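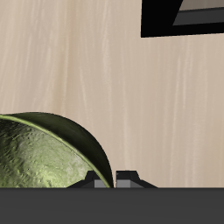
Geschirraufgaben in der Simulation: So prüfen und benennen Sie Ihre Episoden

Drucken | Per E-Mail senden

Diese Anleitung gilt für alle, die im Projekt Amura simulierte Aufgaben mit Tellern und Schüsseln aufnehmen oder kontrollieren. Sie ersetzt die Fassung vom September. Die Regeln für echte Roboterzellen stehen in einem anderen Dokument und werden hier nicht wiederholt.

Was Sie vorher brauchen

Sie brauchen einen Zugang zum Server Gatden, die aktuelle Objektliste und das Prüfblatt. Öffnen Sie bitte immer die Objektliste vom Server und keine lokale Kopie. Im Frühjahr hatten wir zwei Listen mit verschiedenen Namen für dieselbe Schüssel, und die Korrektur hat mehrere Tage gedauert.

Schritt 1: Die Szene laden

Laden Sie die Szene mit dem festen Startwert, der im Auftrag steht. Für die Serie Boychuk ist dieser Wert 2301. Ändern Sie ihn nicht, auch wenn die Anordnung der Objekte Ihnen schwierig vorkommt. Wer eine andere Anordnung braucht, beantragt einen neuen Wert bei Morena Sorrentino.

Notieren Sie im Prüfblatt die Version des Simulators und den Namen der Kamera. Eine Szene ohne diese zwei Angaben wird nicht angenommen.

Schritt 2: Kollisionen kontrollieren

Spielen Sie zuerst die Szene ohne Befehl an den Roboter ab, und zwar 400 Simulationsschritte. In dieser Zeit darf kein Objekt wandern, zittern oder in ein anderes Objekt eindringen. Bei dünnen Rändern, wie Teller und Schüsseln sie haben, ist das Kollisionsmodell oft gröber als das sichtbare Modell. Schalten Sie deshalb die Anzeige der Kollisionskörper ein und vergleichen Sie beide.

Wenn ein Rand sichtbar durch einen anderen Körper geht, brechen Sie ab und melden Sie den Fehler mit der Nummer des Objekts. Eine Reparatur von Hand ist nicht erlaubt - auch eine kleine Verschiebung macht die Episode mit den anderen nicht mehr vergleichbar.

Schritt 3: Grenzwerte einstellen

Die Geschwindigkeit der Greiferfinger bleibt bei höchstens 70 Prozent des Werts aus der Konfiguration. Die Schließkraft wird pro Objekt festgelegt und steht in der Objektliste. Wir halten diese Grenzen auch in der Simulation ein, damit eine Bewegung später ohne neue Freigabe in der echten Zelle getestet werden kann.

Schritt 4: Verdeckung richtig eintragen

Ein Objekt gilt als »teilweise verdeckt«, sobald ein anderes Objekt vor ihm liegt, egal wie groß die verdeckte Fläche ist. Für die Objekte am Bildrand gibt es das eigene Feld »angeschnitten«. Beide Felder können in derselben Zeile stehen, aber sie bedeuten nicht dasselbe.

Der aufrecht stehende Teller mit den roten Ringen bekommt also den Eintrag »teilweise verdeckt«, weil die grüne Schüssel vor seinem linken unteren Teil steht. Die Schüssel selbst bekommt »angeschnitten, links«. Schreiben Sie nur ein, was in der jeweiligen Kameraansicht zu sehen ist, und ergänzen Sie nichts aus einer anderen Ansicht.
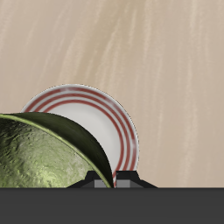 Schritt 5: Die Episode beschreiben

Der Aufgabentext steht im Infinitiv und nennt das Objekt mit Farbe und Art, zum Beispiel »grüne Schüssel greifen«. Wörter wie »vorsichtig« oder »schön« gehören nicht hinein. Ob die Aufgabe gelungen ist, entscheidet der Endzustand in der Zustandsdatei. Ein einzelnes Bild reicht dafür nicht aus.

Schritt 6: Zweite Prüfung

Aus jeder Serie werden 16 Episoden von einer zweiten Person kontrolliert. Die Auswahl macht das Skript Foneck. Bei unterschiedlichen Einträgen bleiben beide Fassungen im Prüfblatt stehen, bis die Frage geklärt ist. Bitte überschreiben Sie niemals den Eintrag der Kollegin oder des Kollegen.

Fragen zu den Feldern beantwortet Brittany Lapointe, Fragen zu Grenzwerten Morena Sorrentino. Nennen Sie in der Nachricht immer die Serie und die Nummer der Episode.

Drucken | Per E-Mail senden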